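Tarkotlow Desk Set
Item no. 3653
3 pieces: square pen holder, handled basket, wavy dish
$50 for the set
Sold by Zostano

Hi, I'm Shahnaz Wijesinghe, and I put together the desk and table sets here at Zostano. The Tarkotlow is the one I use myself, so you're going to get more opinions than usual (sorry in advance!). It started when I got tired of eating breakfast at a desk covered in pens. I wanted a spot for the pens, a spot for all the little odds and ends that don't belong anywhere, and a nice dish for whatever I was eating, and I wanted the whole lot to look okay together on a plain white table.

I tried a bunch of combinations over the winter and by December I had it down to these pieces. The colors are black and two soft greens, and I went back and forth on the greens for ages before deciding they didn't need to match exactly.

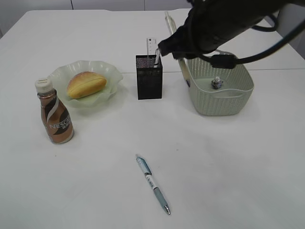 The pen holder is the piece I'd keep if I could only keep one. It's square, so it sits flat against the back of a desk or into a corner, and it's taller than it is wide, so a ruler stands up in it and you can grab it without digging. I had a round one for years and the ruler always ended up leaning over and taking everything with it. Pens do lean a bit in this one too if you've only got a couple in there. Fill it up and they behave.

The basket is sage green plastic with a woven look molded in, rounded corners and a cutout handle, and I pull it off the shelf by that handle all day long. Mine holds tape, a charger, erasers, receipts I should have dealt with, and usually a small toy or two from my nephew. It's open at the top, there's no lid, and I'm not planning to add one. The little holes do let crumbs and pencil shavings through, so tip it out over the trash now and then.

Then the dish. Pale green, see-through, with a ruffled edge all the way around. People ask if it's for clips, and sure, you can use it for clips. I use it for food. A bread roll fits right in the middle and the wavy rim catches the crumbs, or most of them anyway. Add a bottle of cold coffee and that's my breakfast sorted before the first email.

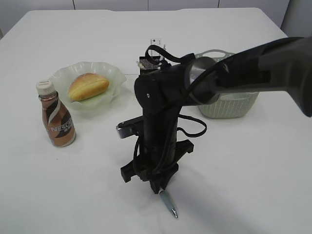 Will the holder take short pens and stubby pencils, or do they vanish?
Regular ballpoints stick up fine, but golf pencils and little eraser ends will drop down inside, so I'd put those in the basket.

What's in the box

Pen holder, black, square, open top
Basket, sage green, with handle
Dish, pale green, wavy rim
A card with care notes from me

Pens, ruler, snacks and drinks aren't included! I mention it because I've had two very nice emails about the ruler. It's just a clear plastic one, any office supply store has them.

How I set mine up

Dish on the left, holder in the middle toward the back, basket on the right. I'm right-handed and reach for the basket more than anything else, so flip it around if you're a lefty. I leave the front half of the table clear for writing, or that's the plan. By the afternoon there's generally a ruler and a pen or two lying across it, and then I spend a minute putting them back in the holder before I quit for the day.

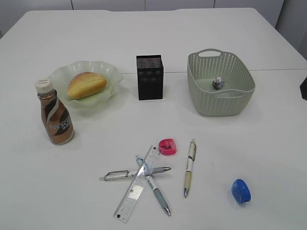 Dish on the left, holder in the middle, basket on the right.

If your desk is narrow, try putting the holder inside the basket. It looks a little odd but it works, and the dish can go on a windowsill. Leave around 4 inches of free space in front of the basket so you can get your hand in without knocking your drink over.

I also sell the basket by itself, under the name Pendadov. It's exactly the same basket. Several of them lined up on a shelf look great, and they're handy under a bathroom sink.

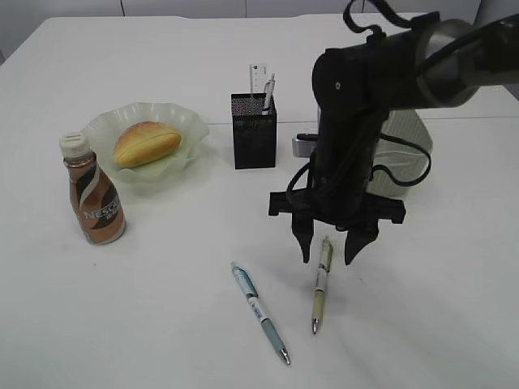 Care and shipping

Wipe the holder with a dry cloth. Rinse the basket in warm soapy water and let it drain upside down. Wash the dish by hand with a soft sponge, and please don't put it in the microwave.

Sets are packed by Chowdhury, who handle all our orders, and each piece is wrapped separately. If anything shows up chipped or cracked, send me a photo and I'll get a new one out to you. Keep the box until you've checked the dish.

Page updated 7/28/18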